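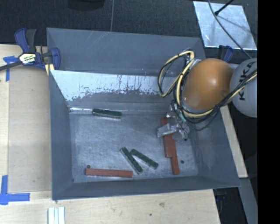 Green blocks and red bars in a gray picking bin, with a KUKA arm at work over the right-hand side.

FOR RELEASE: Sun 12 April

Cowie Publishes a Bin Picking Code That Fits in a Coat Pocket

BRETLEY - Cowie, the automation practice group, today released its first code of good practice for robot bin picking. It is called the Ramunwood Code, after the workshop where it was drafted, and it covers the setup, marking, testing and reporting of work cells in which a robot arm takes loose parts out of a bin. The printed edition runs to 60 pages. The draft ran to 896, and was widely admired by the people who had not been asked to read it.

The code is aimed at small shops, college labs and the growing number of firms that have bought an arm and are now deciding where to put it. It does not replace the safety standards that apply to industrial robots, or the risk assessment that each site has to carry out for itself. It deals with the ordinary habits in between, which until now have mostly been passed along by word of mouth, sometimes by people who had already changed jobs.

"Everyone we talked to had a rule about tape," said Morven Jardine, lead author of the code. "Very few of them had the same rule, and two had opposite rules in the same building. We thought it might be nice to write one down."

What the code asks for

The code is divided into seven chapters. The first is about the bin. It should be held so that it cannot shift when the gripper touches a wall, and whatever holds it should be drawn on the cell layout as an obstacle. Clamps are allowed. Clamps that appear on no drawing are not, however long they have been there. Handles that stand above the rim get special attention, being at just the height where an arm likes to travel on its way somewhere else.

Chapter 2 covers marking. Tape on a work surface should have a stated meaning, kept in the cell log, with the name of the person who put it down. Tape whose meaning has been lost is to be removed or given a new meaning by the end of the shift. The authors considered allowing a third category, "probably important," and decided against it.

Cables come next. Loops between the arm and the tool should be long enough for the full wrist motion and tied so that they stay clear of the bin walls at every pose the program can reach. The check is to be made at slow speed, with the bin in place, at the farthest corners. Checking it in the middle of the bin, where everything works, does not count.

Chapter 4 deals with test parts. Shops are asked to use at least two shapes and to include layouts where parts touch, lean or overlap. Color should be recorded along with shape, as should the state of the bin floor. A worn metal floor full of bright scratches can give a vision system plenty to think about, and results from a fresh bin may say little about the one that will be used in May.

The remaining chapters cover reach and wall contact, stopping and restarting, and reporting.

A word on reporting

The last of these is likely to cause the most conversation. Under the code, a pick rate may be quoted only with the number of attempts behind it, and a test run must have at least 200. Attempts in which a person moved a part by hand are to be listed separately. So are runs that were stopped early, including those stopped early because they were going so well.

"I have personally given a demonstration with one very cooperative part," said Gavin Dalgleish, who runs the test floor at Baltard, a maker of picking tools and one of the first firms to adopt the code. "It was a lovely afternoon. Under chapter 7 I would have to describe it as an afternoon."

Baltard worked with the draft through the winter and has rewritten its own cell checklist to match. Dalgleish said the largest change was the log. "We used to keep it in three places and my head. Now it hangs on a hook beside the cell, and my head is free for other things - lunch, mainly."

Adoption

There is no certificate and no badge. A shop that wants to say it follows the Ramunwood Code fills in a single sheet, signs it and posts it where the people working at the cell can read it. Exceptions are permitted if they are written on the same sheet. Cowie advises writing small.

The group will hold an open reading day in Bretley in May, when users can bring objections, layouts and log pages. Comments received by then will be considered for the second edition. Jardine has asked that suggestions to add material be paired with suggestions to remove some.

"I know where the other 836 pages are," she said, "and I would like them to stay there."

Availability

The Ramunwood Code is free to download from the Cowie website. Printed copies can be requested by shops and teaching labs at the cost of postage. The sign-up sheet is included inside the back cover, along with a blank log page and a layout drawing on which clamps may be entered at once.

About Cowie

Cowie is a member-funded group based in Bretley. It writes plain-language guidance on everyday automation practice and runs short courses for technicians and instructors at its Ramunwood workshop.

Press contact: Morven Jardine, Cowie, Bretley

- ends -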